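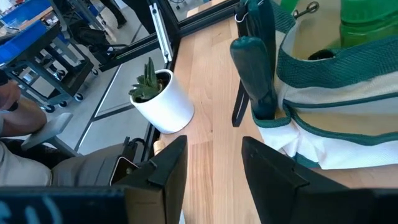 Zesby sells second-hand things for the home, and we started because we were tired of the way such things get sold. Every chipped mug is "vintage" now, every old bag has a "story". We doubt most of that. A small green succulent in a glossy white pot is a plant in a pot, and that's how we'd list it, with the height and the price. The tote bag with the dark green trim would get much the same treatment. If we don't know how old a thing is, the listing says so.

Pouran Najafi does the buying and Radu Surdu checks what comes in. We turn down a fair amount — glass especially, as people's idea of "perfect" tends to be generous. Stock stands at some 300 pieces, a number we'd sooner see fall than rise. 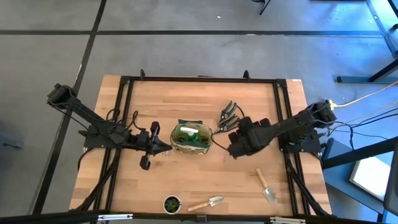 Nektarios Stergiou wrote to us in February that plain listings are all very well, but he'd still like to know whether a bowl can go in the dishwasher. Fair point. We now say when we've tried it, and when we haven't. Returns are taken for 15 days, and you needn't give a reason.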